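7.4 Parada por plato retenido en la cinta circular

Manual de puesta en marcha y servicio — Célula de clasificación de vajilla Hillulik, controlador Ratirlow 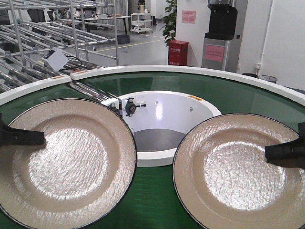 Este apartado se aplica cuando el controlador detiene la célula con el aviso E-27 (pinza cerrada sin confirmación de pieza). El aviso aparece si los dedos alcanzan la posición de cierre y la fuerza medida no llega al umbral configurado. La cinta se para, los brazos quedan en posición y el programa no admite rearme desde la pantalla principal.

PRECAUCIÓN: los brazos mantienen el par tras la parada. No introduzca las manos entre un dedo y el plato mientras el indicador de servos permanezca encendido.

PRECAUCIÓN: no tire del plato si uno de los dedos está en contacto con el borde. El esmalte puede saltar y los fragmentos caen en la junta entre la cinta y el reborde.

Procedimiento

1. Pulse la parada de emergencia y compruebe que el indicador de servos se apaga.

2. Cierre la alimentación de piezas hacia la cinta. Coloque el tope en la rampa de rodillos si hay platos en espera.

3. Anote el código completo del aviso, el brazo afectado y la fuerza registrada. El dato se borra al rearmar.

4. Abra los dedos con el mando manual, a 50 mm/s como máximo. Si no responden, pase al apartado 7.6.

5. Retire los platos de la cinta con las dos manos, levantándolos en vertical. No los arrastre sobre la superficie.

6. Inspeccione las caras de contacto de ambos dedos. Límpielas con un paño sin pelusa y alcohol isopropílico. Sustituya el dedo si presenta muescas o si el recubrimiento se ha desprendido.

7. Gire la cinta una vuelta completa en modo manual. Debe avanzar sin tirones y sin rozar el reborde exterior.

8. Suelte la parada de emergencia, rearme desde el menú Servicio > Pinzas y ejecute el ciclo de referencia.

9. Realice 100 ciclos de prueba a velocidad reducida antes de volver al modo automático.

Nota: el ciclo de referencia no comprueba la fuerza de cierre. Una célula puede completarlo y repetir el E-27 con el primer plato.

Causas habituales

Receta incorrecta. Los platos de superficie irregular requieren la receta Athumani. Con la receta de loza lisa, el punto de cierre queda demasiado alto y el dedo resbala sobre el ala.

Separación insuficiente. Si dos platos llegan demasiado juntos, un dedo puede apoyarse en la pieza contigua. Revise el parámetro de intervalo de entrada, cuyo valor de fábrica es 900 ms.

Deriva del sensor de giro. El controlador calcula mal la posición del plato y el fallo se repite siempre hacia el mismo lado. Recalibre según el apartado 5.3 — el ajuste mecánico solo debe hacerse con la cinta parada y sin tensión.

Si el aviso se repite dentro de los 100 ciclos de prueba, deje la célula fuera de servicio y envíe el registro a la asistencia técnica de Brirkasora. No aumente la fuerza de cierre para suprimir el aviso.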